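Keep the Reading Room Open in the Evening

Opinion
Paloma Gallagher
14 March 2026

The district council of Narkidton will shortly decide whether its central library should continue to open after six o'clock. The proposal before members is to close the building at half past five on every weekday and to move the money saved into the digital lending service. It has been presented as a modest adjustment to hours. I believe it would change what the library is for, and I would ask members to vote against it.

The library was opened in 1909, and its first set of rules, still framed beside the front stairs, required the reading room to be lit and staffed until nine at night. Its founders were practical people. Most of those they wished to serve worked through the day in the mills and yards along the Hovik road, and a library that shut before the end of a shift would have served only those who already had books at home. The hours of work have changed a good deal in the years that followed, but a large part of the town still cannot reach the centre before six. Shop staff cannot, nor can care workers, nor parents who collect children from the late clubs at Kingate.

The case for closing rests largely on one figure. The council's paper states that 329 loans were made after half past five in the sample month, against more than 3000 during the day. I do not dispute the count. I do question whether loans are the right thing to count. A student who sits at a desk for three hours with her own textbook borrows nothing. A man who reads the newspapers, or who asks at the desk how to fill in a housing form, borrows nothing either. The paper has no line for these visits, and so they weigh nothing in its argument.

It is also said that digital lending will fill the gap. The service is a good one and deserves support. It suits readers who have a quiet room, a reliable connection and some confidence with a screen. Evening users of the reading room often come precisely for want of one of these. A household of six in two bedrooms is not helped by a larger choice of electronic novels, and the public computers on the ground floor will be switched off at the same moment as the lights.

The matter of cost must be faced. Evening opening requires two members of staff, heating in a tall and draughty building, and a contract for locking up. Savings can be made without ending it. The upper gallery could be closed after six, as it was for several winters in the past. The Echeverri bequest, which was left for the comfort of readers and which has been spent in recent years on display cases, might properly be used to heat the room in which they sit. A petition of 1000 names has asked the council to examine both points, and it has yet to receive a written reply.
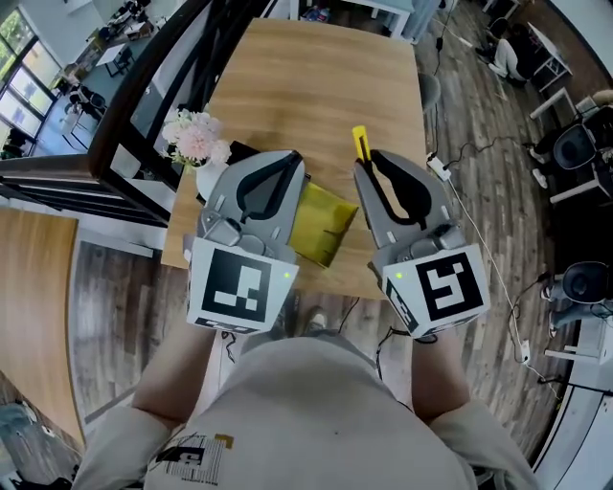 Should the council keep all four late evenings if money is short? Two late evenings, fixed and well advertised, would be an acceptable compromise, provided that they are guaranteed for three years and that the computers remain in use until closing time.

I would add one request about procedure. The survey on which the proposal relies was handed out at the main desk between ten and four. Those with most to lose were therefore the least likely to see it. Members should ask officers to repeat the exercise in the evening, on paper as well as online, before any vote is taken. If the second survey agrees with the first, the council will be on firmer ground, and those of us who oppose the change will have had a fair hearing. The present papers do not allow that to be said.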